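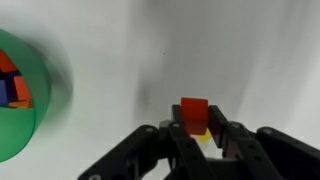 4.2 暖场嘉宾与观众的进入状态

说唱演出的暖场常被当作等待时间，我们在田野里看到的情况要热闹得多。Laxdal是一处容量3000人的站立式场馆，本节材料主要来自Kolisus与Drero两组艺人在那里及Stovthorpe小厅的巡演，共29场。Kolisus的两位成员Yavuz Aksoy和Hyun-seo Lim习惯在暖场阶段就从侧台探出身来，跟着嘉宾的副歌一起喊。每逢这种时候，前区的反应非常迅速：手举起来了，原本靠在后墙聊天的人也往前挪，连吧台边的队伍都会松动！

我们对123名观众做了散场后的短访谈，其中37人主动提到了暖场嘉宾，而访谈提纲里并没有这一题。有人说自己原本只认识主秀，听完暖场就去翻嘉宾的旧专辑；也有人觉得低频太重，词一句也没听清，但“身体已经热了”。后一种说法很值得重视。过去的讨论多以歌词的可辨识度衡量说唱现场的质量，可是在站立场地里，观众对节拍的把握往往先于对词句的理解，两者之间的时间差恰好给了暖场嘉宾施展的空间。

Stovthorpe的情形略有不同。小厅层高低，返送音箱离第一排很近，人声与伴奏混在一起，嘉宾只好多用呼应句式：台上半句，台下半句。Shiuli Saha在9月那一轮巡演中担任调音，她把主唱话筒的中频略微提起，又压低了鼓轨，呼应段落的清晰度明显好转。我们重听现场录音时，仍会被那一段齐声接词打动。

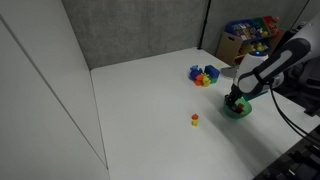 4.3 双人搭档的舞台分工

双人说唱的魅力，很大一部分在于两个人如何彼此让位。Kolisus的处理极为灵动。Aksoy声线低而紧，多占据每小节的前半；Lim的音色更亮，喜欢在句尾抢进半拍。录音室版本里，这种交错靠剪辑就能做得很整齐，到了现场则全凭呼吸和眼神。我们在录像中标记了所有换位段落，发现两人在接词之前大多会先缩短彼此的距离，有时肩膀几乎碰到一起，接完再各自散开，去照顾舞台两侧的观众。

Drero的做法更松散，也更冒险。Celeste Nogueira常常把整段主歌丢给搭档Malsha Mollah，自己跑到台口领着观众打拍子。有一晚伴奏在第二段副歌前中断，Mollah没有停，清唱着把剩余的八个小节走完，Nogueira以跺脚代替底鼓，全场随即跟上。这样的片段很难纳入编码表，我们最后将其单列为“即兴补位”。从访谈看，观众对它的记忆格外牢固，许多人连当晚的曲目顺序都说不全，却能模仿出那段跺脚的节奏。

还应补充一点：搭档间的默契会随巡演推进而变化。前几场的换位偏保守，两人基本守着各自的半边舞台；越往后，走位越大胆，开玩笑的时间也越长，有时甚至压缩了曲目。对研究者来说，只看首演或末场都会失真，连续跟随同一轮巡演才能看见这些细小而迷人的调整。

图1 绿色圆盘与盘中堆叠的彩色小木块

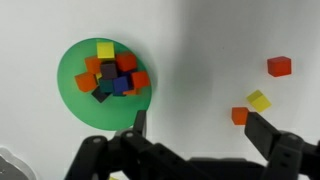 返场曲是否应计入搭档互动的分析？

应当计入，但要与正式曲目分开编码。返场时艺人的体力、观众的音量和灯光安排都与前面不同，两组艺人在这一阶段的换位也更随意。本研究对返场曲沿用同一套换位标记，另加一栏记录由观众发起的接唱。若某场没有返场，该栏留空，不以零值代替。

返场中的接唱有时由后区先起头，再一排排传到台前，Laxdal的几场尤为壮观。这一传递过程的声学记录放在下一节讨论。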